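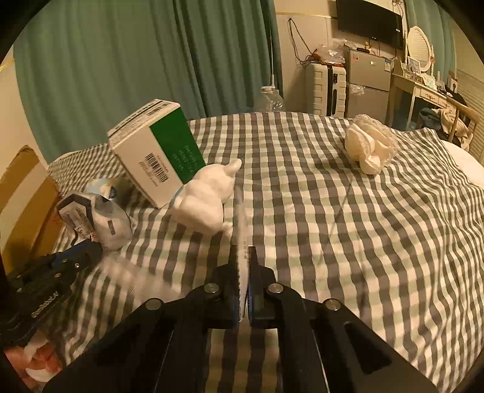 How much does tyre age matter for braking on old sports cars? More than tread depth does, at least on the cars we tested, and most of the loss shows up in the first hard stop from cold.

## 4. Results: stopping distance and tyre age

Three cars, all fibreglass-bodied, all kit or replica builds on the Samska chassis. No ABS on any of them. Drum rears on two, discs all round on the third. Tires were grouped by date code into new, mid and old (see Section 3 for cut-offs). Same pads throughout, Fillo road compound, bedded in before each block of runs.

Total of 1218 stops logged at the Skemport airstrip. 503 were thrown out. Main reasons: wrong entry speed, wheel lock-up on the painted centreline, and one morning when the logger clock drifted and we didn't catch it till lunch. That leaves 715 usable stops, which is less than we wanted for the mid group but enough to compare new against old.

### 4.1 Cold stops

Old tyres were worse from cold in every car. The gap was widest on the lightest of the three, which surprised us a bit. We'd expected the heavy car to suffer most. A possible reason is that the light car never gets much heat into the fronts on a single stop, so the harder rubber stays hard the whole way down. We have no carcass temperature to back this up, only surface readings, so treat it as a guess.

Tread depth made little difference on its own. Nearly all the old tyres had plenty of tread left — these cars don't get driven far — and an owner going by tread would have passed every one of them.

### 4.2 Warm stops

After the warm-up laps the gap closed, but not fully. New and mid tyres were hard to tell apart in the warm runs and we make no claim for a difference there. Old tyres still took longer to stop and the spread between runs was larger. That spread matters. A driver can learn a long pedal, but it's harder to learn one that changes from stop to stop.

The disc-rear car was the most consistent of the three. The two drum cars pulled left under hard braking in some runs, one of them badly. We re-adjusted the shoes and repeated the block, and the pull went away on one car and came back on the other by mid afternoon. Runs with a steering correction large enough to show on the trace were dropped, and are counted in the 503 above.

### 4.3 Pedal effort

Pedal force was recorded with a Grimshaw load pad taped to the brake pedal. The pad slipped in 222 of the stops so force data is missing for those, though speed and distance are fine and they stay in the main set. In the stops with good force data, drivers pushed no harder on old tyres than on new ones. If anything they backed off earlier, likely because the fronts locked sooner. Without ABS the limit is the tyre and the driver's nerve, and the first of those goes off with age.

### 4.4 Limits

One surface, dry only. Wet runs were planned for June but the strip was closed for resealing, and we couldnt use the new surface without redoing the baseline. All cars were on period-width wheels, so the results may not carry over to builds with wider modern rubber. Storage history was known for the old sets on two cars. On the third it came from the owner's memory — heated garage, car on stands over winter — and wasn't checked.

Engine size was not a factor we set out to test. All three run V8s with similiar weight over the nose. A four-cylinder build of the same shape would sit differently and should be tested seperately.

Chassis numbers past 2000 have a revised front crossmember. Ours were all earlier, and we haven't driven a later one. Pedal box is unchanged as far as we know.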